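From: Marijke Willems
To: Bench Robotics Working Practices list
Subject: Re: [working-practices] Draft 2 of the tabletop assembly rules, comments requested

Dear members,

Thank you to those who returned comments on the second draft. I am replying to the message from Mr. Ionescu because it raises the points on which most of the other comments also turned. His text is quoted in part.

> Todor Ionescu wrote:
>
> Our laboratory at Bruritz has read the draft with care and supports
> it in general. We have three concerns.
>
> First, section 4 requires a printed marker on "every loose part."
> We think this is too broad. Small parts have no flat face to carry
> a marker, and a rule that cannot be followed will be ignored.
>
> Second, section 6 says that cables must be "secured." The word is
> not defined. A cable tied down tightly at the wrist will fail sooner
> than one with a proper loop.
>
> Third, the draft says nothing on when a second arm at the same
> table may be left powered. Many of us work with two arms and use
> only one of them for a given task. We would like a clear statement.

The editing group has considered each of these. Our replies follow, with the wording we now propose.

1. Markers on loose parts (section 4)

We accept the objection. The purpose of the rule is to allow the position of a part to be checked against a known reference before the arm is sent to it. This can be done for a block with a flat face. It cannot be done for a small cup or cap, and we do not wish to encourage people to glue paper to curved surfaces. 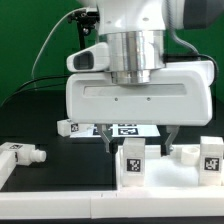

Tagged blocks and an untagged cup on the tray, with the gripper open over one block.

The proposed text of 4.1 is now: "Each loose part with a flat face large enough to carry a marker shall carry at least one. Parts without such a face shall be placed by reference to a marked tray, fixture or neighboring part, and the operator shall record which reference was used."

Ms. Piątek has asked whether one marker per block is enough, given that a block may be turned on its side or end during the work. The draft keeps one as the minimum. It now adds, as advice only, that parts expected to change position during a task should carry markers on 2 faces that are next to each other. Laboratories that already print markers into the part itself need not change anything.

Marker numbers shall not be repeated within one table. This was in the first draft, was dropped by mistake from the second, and has been put back as 4.3.

2. Cables (section 6)

We agree that "secured" was a poor choice. The section now treats cables that move with the arm separately from cables that do not.

For cables that move, the operator shall leave enough slack for the full travel of the wrist, and shall run the arm slowly through its planned path once, watching the cable, before any run at working speed. The slack shall not be able to pass between the fingers or reach the parts on the table. For cables that do not move, the rule is simply that they shall be led away along the back or side of the table and kept out of the working area.

Mr. Londoño proposed a fixed interval for inspecting wrist cables and suggested 1,000 cycles. The group was divided. Members from Clokov inspect every 400 cycles and consider the longer interval careless; others keep no cycle count at all and would have to begin one. The draft therefore asks each laboratory to set an interval, write it down, and keep to it. We may return to a single figure when more members have records to share.

3. A second arm at the same table (new section 7)
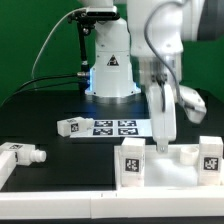 We propose that an arm not taking part in the task may remain powered only under the following conditions:

7.1 It has been moved to a parked position agreed in advance, and that position is written on the task sheet.

7.2 No program is loaded that could start it without a separate action by the operator.

7.3 The parked position lies outside the path of the working arm, including any part of that path used for recovery after a failed grasp.

7.4 A person approaching the table shall treat both arms as able to move. A status light shall not be relied on as proof that an arm is idle, as the meaning of its colors differs between makers.

Where any of these cannot be met, the second arm shall be switched off. Ms. Wuyts has pointed out that switching off an arm may disturb the calibration of sensors supported near it, if people lean across the table to reach the switch. Section 7 now refers the reader to section 3, under which the calibration sheet is to be checked again after anyone has reached into the working area.

4. Resetting the table between runs (section 8)

This was not raised by Mr. Ionescu, but several members asked for firmer language. In the second draft the reset was described in one sentence, and it was possible to read it as allowing a person to rearrange parts while the gripper was still above them. 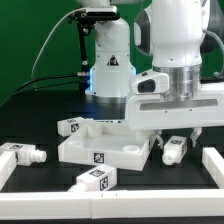

The new text requires that the arm be stopped and the stop confirmed at the controller before any hand enters the area inside the rails. Parts shall then be returned to the starting layout named on the task sheet. Where the layout is meant to vary from run to run, the sheet shall state the limits within which parts may be placed, including which way a neck or cap may point. "Scattered" is not an acceptable entry.

If the task uses a tray with sockets or pegs, the operator shall check that the tray has not shifted before the next run is started. A visible marker on the tray may be used for this check.

Noguchi and Vudeo have both offered to try sections 7 and 8 in their own teaching rooms and to report back in June. Other members willing to do the same should write to me directly and not to the full list.

Further comments on sections 4 and 6 should quote the clause number. Remarks on the title of the document have been noted and need not be sent again.

With regards,

Marijke Willems
for the editing group

2 replies · 4 shares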